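We use cookies to keep you logged in and to count visitors. Accept all | Manage choices

Bench Notes forum > Manipulation > Methods

Does swapping the wallpaper do anything? (coaster task)
Posted in February by gonlow_tea

I've been trying to reproduce the background-swap result from Masanobu Amano's write-up. For anyone who missed it, the claim is that if you change the walls and the table covering between batches of demonstrations, the policy stops caring about the room and starts caring about the objects. Same arms, same cups, different decor. He gets 86 successes out of 100 on a background the policy never saw in training. I get 70, and a growing knowledge of interior design.

The setup is two arms facing a tray of mugs, with coasters at the back. I'm on the pink damask at the moment, with marble-pattern under it.
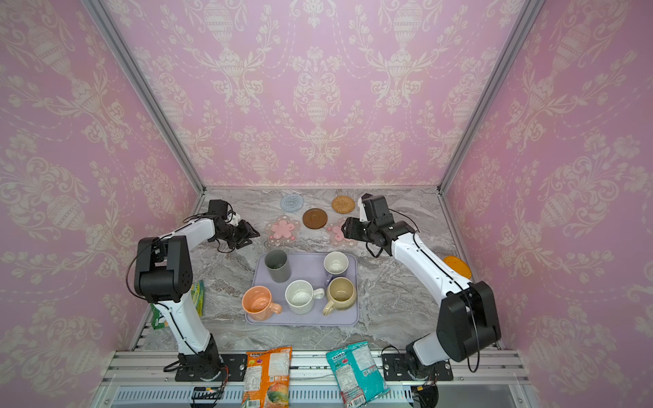

Training is the plain Chettiar recipe, nothing clever, nine backgrounds in the mix. The held-out one is a dull grey that I'd have bet money was the easy case. Most of the failures are at the grasp. It goes to the right coaster, closes a bit early and comes away with air, looking very sure of itself.

Any ideas before I go back to the wallpaper shop? They've started greeting me.

wutosik wrote:
Seventy against 86 on a hundred trials each is a real gap, so I wouldn't blame luck. Are you shuffling the object positions as well as the walls? When we tried this at Vindport we changed the paper faithfully every session and put the mugs back in the same spots every time, like good tidy people. The policy learned the spots.

gonlow_tea wrote:
Positions are shuffled. I have a sheet and everything.

flatpack_hal wrote:
I'll be the grump. I don't think the wallpaper does much at all. Every time you change background you also come back on another day with slightly different lighting and a slightly different mood on the sticks, and that's your variety right there. Amano never ran the control where you take everything down, put the same paper back up and carry on. Until somebody does, it's a decorating blog.

wutosik wrote:
He did run it, it's in the appendix. It gave a small gain, much less than the swaps.

flatpack_hal wrote:
Fine, I've read the appendix now. He ran it on one task, with one person driving. I'm downgrading from "wrong" to "unconvinced".

marrowbone wrote:
Can we get back to the grasps? If it picks the correct coaster and then misses, your scene camera is doing its job and I'd look at the wrist view. Up close there's hardly any wall in it. It's nearly all table.

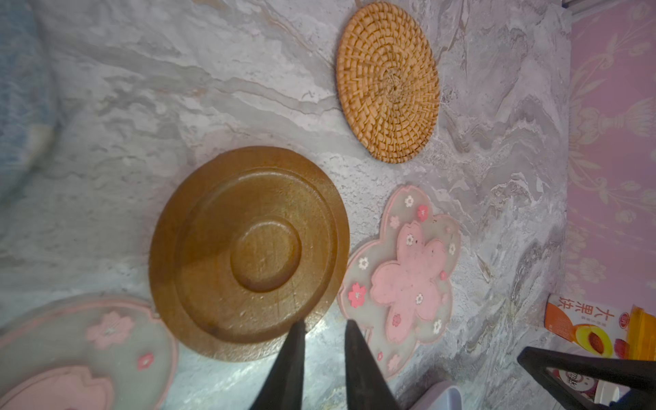 So you can paper the place in tartan and the wrist camera will barely notice. How many table coverings have you got in those nine backgrounds?

gonlow_tea wrote:
Two.

marrowbone wrote:
Well then.

gonlow_tea wrote:
In my defence the marble one was expensive.

wutosik wrote:
Worth splitting the failures by coaster too. The see-through flower ones would be my first suspects, as the table shows through and the thing half changes colour whenever you change the covering. A solid round one with a proper rim ought to be much kinder. If your misses bunch up on the flowers, marrowbone's right and I'll be insufferable on his behalf.

flatpack_hal wrote:
Or the fingers are just closing early because whoever was driving closed early. Go and watch your own demos. I did this once and it was like hearing yourself on an answering machine.

gonlow_tea wrote:
Both noted. I'll split by coaster tonight, and I've ordered four more coverings, one of which is described as "rustic oat". Will rerun with the walls left alone and only the table changing, which should annoy everyone equally.

Comments (3)

pip_r: Following this. We have the same early-close problem with mug handles and no wallpaper whatsoever.

flatpack_hal: Still want the same-paper control on a second task.

oldtoolbox: What paste are you using? Mine bubbles.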